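Insurance Notes > Household > Contents Cover

Reviewing the Sum Insured on a Contents Policy

Reading time: 4 minutes

Policyholders are reminded that the sum insured on a contents policy is the most the insurer will pay. It is set by the householder, often in haste, and may then stand untouched for years. I last examined my own in December, when the renewal papers arrived from Grarnenus with a premium of £288, and I found that the figure still reflected the flat in Nudik that I left long ago.

The usual fault is to value only the larger items. Televisions and sofas are remembered. Bedding, curtains, kitchenware and clothing are not, although in most homes they would be costly to replace together. I went through one bedroom with a notebook and arrived at £1,017 for articles I had never thought to include. 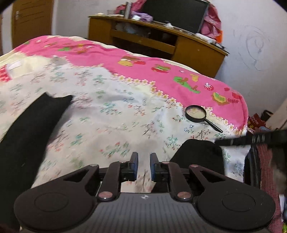
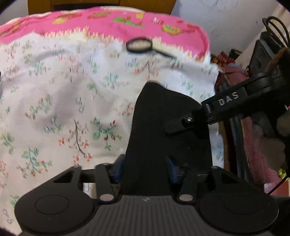
Valuation and Settlement

A policy written on a new-for-old basis pays the present cost of an equivalent article. An indemnity policy makes a deduction for age and wear. Some insurers apply the first to furniture and the second to linen and clothing, and the distinction may appear only in the definitions section of the wording. Readers should look for it there before settling on a total.

Where the sum insured is too low, the insurer may reduce a claim in proportion. My neighbour Ragnvald Magnusson submitted a claim of £593 after a leak from the flat upstairs. It was reduced under this clause, and the excess was then taken from the remainder. He had assumed that a small claim, well within his limit, would be paid in full. The wording did not support him.

It is advisable to keep receipts for the dearer purchases and to store copies away from the home. Single articles above the policy limit must be listed separately. When I asked for quotations from Hevov and Thaweesak, the two firms set that limit at different levels, so a list prepared for one could not be used for the other without amendment.

I now review the total 4 weeks before renewal, which leaves time to obtain a second quotation and to question any change in the terms. Correspondence on this subject may be left in the comments. I am unable to advise on claims already in progress.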